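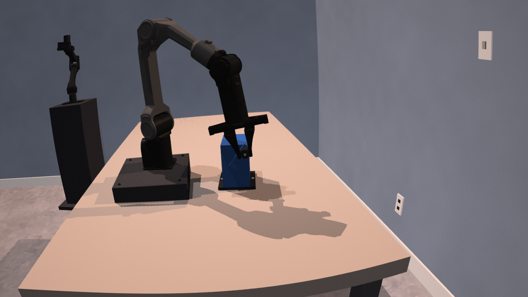
June, bench notes, sim trial of the Kekar package

Second morning with the Kekar trial license. Quick recap for anyone picking this up: Fultatov sells it as a simulator plus a ready-made arm cell, and we have to decide whether to pay for it or stay on Hamel, which we already have and mostly grumble about.

Setup was easier than I expected! The stock cell loads with the arm already on its base and a blue block bolted down on its plate, so I left all of that alone and only swapped in our approach script. Took me until 10:40, and most of that was hunting for where they hide the joint limits (under "cell", then "advanced", then a tab with no name – lovely).

Ran 2,000 approaches overnight, gripper coming down to the upper part of the block with small random offsets on the start pose. 1,197 ended inside our tolerance and 823 didn't... which adds up to 2,020, so I went back and looked. The log counts a restarted run twice. Twenty restarts, twenty extra lines. I've written to Fultatov support about it and am not quoting a success rate to anyone until I've pulled the duplicates out.

Things I like so far: the shadows move properly with the arm, and that matters for our vision stuff. Hamel's shadows are a gray smear. Reloading a pose is quick too.

Things I don't: the contact settings. There are 2 presets, "soft" and "firm", and firm makes the fingers chatter whenever they touch anything. Soft seems OK but I don't trust it yet. Also the manual keeps pointing to a Prendden add-on for force readings, and that's priced separately. Need to ask whether the quote we got includes it – I'm guessing no.

Next: clean the log, rerun 1,000 on soft with the offsets doubled, same script in Hamel for comparison. If you need the workstation before 3 pm, please pause my job, don't kill it. Checkpoints are in the trial folder under kekar_soft.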